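Hand-held gripper demos: how do you keep the speed the same over a long session?

Posted by Mirjam Steiner in Teaching by Demonstration

Hello all. I record demonstrations with a hand-held gripper for a tidying task: pick small household items from a mat and put them into a basin. I have 343 episodes now. When I trained the first policy on them, the arm was moving in a strange way. It goes to the item well, then it waits, then it closes very fast.

I looked at my own data and I think the fault is mine. In the morning I am slow and careful. After lunch I am much faster, and I close the jaws while my hand is still moving. I also stop sometimes over the pile because I did not decide yet what to take.

How do you keep a constant speed? Do you delete the fast episodes or can they be used? My supervisor in Varela wants the new set by Monday, so I can repeat part of it but not all.

Trí Trình
Use a metronome app. I put it on 70 and make one movement for each beat: reach, close, lift, drop. It is annoying but it works.

Hermine Mayrhofer
I had the same problem last September, and I can tell you what I changed. The waiting over the pile is worse than the speed difference. The policy sees your hand standing still above the objects and it learns that standing still is a correct action. When it runs, it can stay there a long time, because every new picture from the camera looks like the one before.

So decide the order before you press record. I look at the pile, I choose the first item, and only then I start. If the next choice is not clear to me, I end the episode and start a new one. 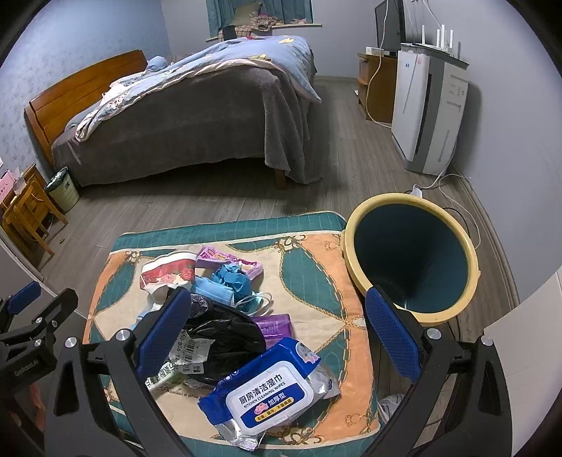

Should the jaws be fully open before every reach?
Open them to the same width each time, and do it early in the reach. If you open only at the last moment, the width will depend on how much in a hurry you are, and the policy has to guess it.

For soft things like a plastic bag or a glove, go slower than you think is necessary. They change shape when the pads touch them, and a fast close often takes only a fold. A stiff package forgives more.

About deleting: I would keep the fast episodes if the grasp is clean. Remove those where you wait in the middle for longer than 3 seconds, or cut the waiting out if your tool allows it. I use Nullel for this, and the trimming is simple – but check that the gripper width is cut together with the video. In my first export it was not, and I lost one evening.

Also take a break after every 2 batches. My hand gets tired before I notice it.

Delwyn McKinnon
Just resample everything to the same length, no need to record again.

Mirjam Steiner
Thank you, Hermine. I will cut the waiting first and train again before I record more. Delwyn, I tried resampling, but then the closing became too slow in the short episodes.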